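Clear Storage Box with Ribbed Lid, Long Shallow
Item 1519 | Sold by Varnton | Ships from Pirbridge

Most clear boxes are sold as if seeing your stuff will make you tidy. It won't. What a clear box does is save you opening four of them to find the one with the red blocks in it, and for us that was enough to put this one in the catalog.

The Paria is long and low. Small parts stay in one layer, mostly, so you can pick out the piece you want without digging. Tall things won't fit and we'd ask you not to force the lid down over them.

About that lid. The maker's sheet calls it "secure." We'd call it a lid. It rests on top, it slides, and it keeps dust out. If you plan to carry the box upside down or toss it in a trunk, buy something with latches — we stock the Catacutan for that, at more money.

The ridges are supposed to add stiffness. Maybe they do. We stacked 2 full boxes on a shelf in July and the bottom lid hasn't sagged yet, but ask again next year.

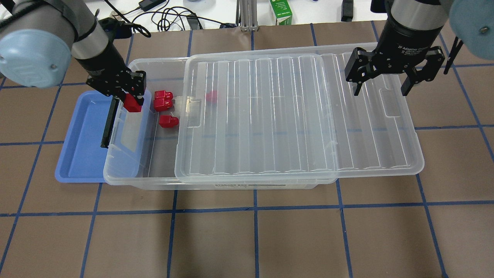
The finger notches are the part we didn't expect to like. You can start the lid moving with one hand and leave it half open while you sort, which suits anyone working through a pile of small pieces at a table. Trays are sold separately under item 1138.

The label says STORAGE BOX, in case you were wondering. Write your own.

Returns: unused, within the usual window. Orders over 200 boxes, write to Sota Kawaguchi at the Varnton trade desk before you pay.

Page updated 21 November 2025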